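Claltance sells one hand in two mirror-image versions, and the Getmont bench has had a pair of them on its white arms long enough for me to have opinions. Most of them are good! This page covers the hand itself, the board we try hands on, and how it compares with the older Magaña two-jaw gripper that a lot of you already know.

# Claltance five-series hand (left and right)

| | |
|---|---|
| Type | Multi-fingered, jointed, with thumb |
| Finish | Bright silver metal |
| Sold as | Left, right, or matched pair |
| Controller | Atomeck 8-channel, one per hand |
| Stock number | 3723 (pair) |
| Cable | Through the wrist |
| Loan period | 8 working days |

## What it's like to use

The first thing people notice is how close the fingers can get to a small part without the rest of the hand getting in the way. With a two-jaw gripper you plan the whole approach around the jaws, and if there's a neighbor on the wrong side you go and do something else first. With this one you can come in from above, fingers angled down, and still have room to change your mind about which fingertip does the work. I love that. It took me a couple of afternoons to stop programming it like a big pair of pliers, and the hand got a lot better once I did.

Small pegs are where it earns its place on the shelf. We use blue plastic ones, short and thin, and they're a nuisance for any gripper because there's so little to hold. Thumb plus one finger is the grip I'd start with. Thumb plus two is steadier on the thick cylinders (a lot steadier, if the cylinder is lying down when you start).

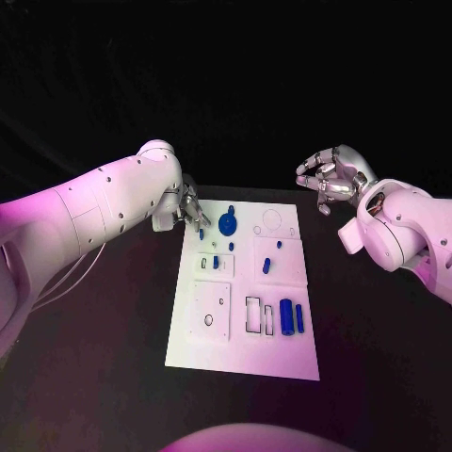
The idle pose matters more than you'd think. Siwan Ifans set ours up so that whichever hand isn't working stays up and loosely half closed, and we've kept it that way on every two-arm job. Fully open, the fingers take up a silly amount of room over a small board. Fully closed, you wait for them to unfold every time. Half closed is quick to get out of, and it's the pose saved in slot 1 on our loan controllers.

## The board

All our comparisons use the same white board and the same blue parts, on a black table with a black backdrop. It has raised plates, outlines for placing things, pegs, cylinders of different thicknesses and a gear-like piece with a post on top. You can borrow the board along with the hands, or ask for the drawing and print your own parts.

Things worth trying in your first session:

- Pick up a peg that stands close to the gear piece.
- Stand a lying cylinder upright.
- Swap the thick cylinder and the slim one.
- Run the same job left-handed and then right-handed with the same speed settings.

That last one is more interesting than it sounds. The two hands are mirror images on paper, but please calibrate them separately. Jovita Gallegos copied the left-hand offsets to the right to save time and spent the rest of the day chasing a thumb that was landing short.

## Against the Magaña two-jaw

The Magaña is still faster for plain pick and place, and it's much easier to teach. If all your parts are the same shape, stay with it and spend the money on a second camera. The Claltance pulls ahead as soon as the parts are mixed, or when they need to be turned after they've been picked up. It also copes better with a part that isn't quite where the camera said it would be.

Setup is slower, though. Plan on around 185 minutes for a pair from the box to the first decent grasp, and don't skip the thumb routine in the Atomeck menu.
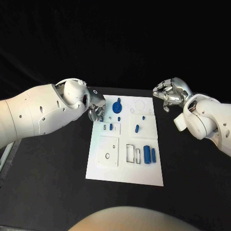
Page last changed: April 13, 2019

## Mounting and cables

The hand bolts to the adapter plate supplied with it. Leave a little slack at the wrist before you close anything up, then turn the joint slowly through its full range by hand and listen for rubbing. If a wire pulls tight at one end of the travel, add slack and try again.

Our November loan kits came with the short cable. Kits going out now have the long one, so if yours won't reach the controller, write to the bench and we'll swap it.

Spare fingertips are sold singly. Order a couple extra for the thumb, which wears first on ours.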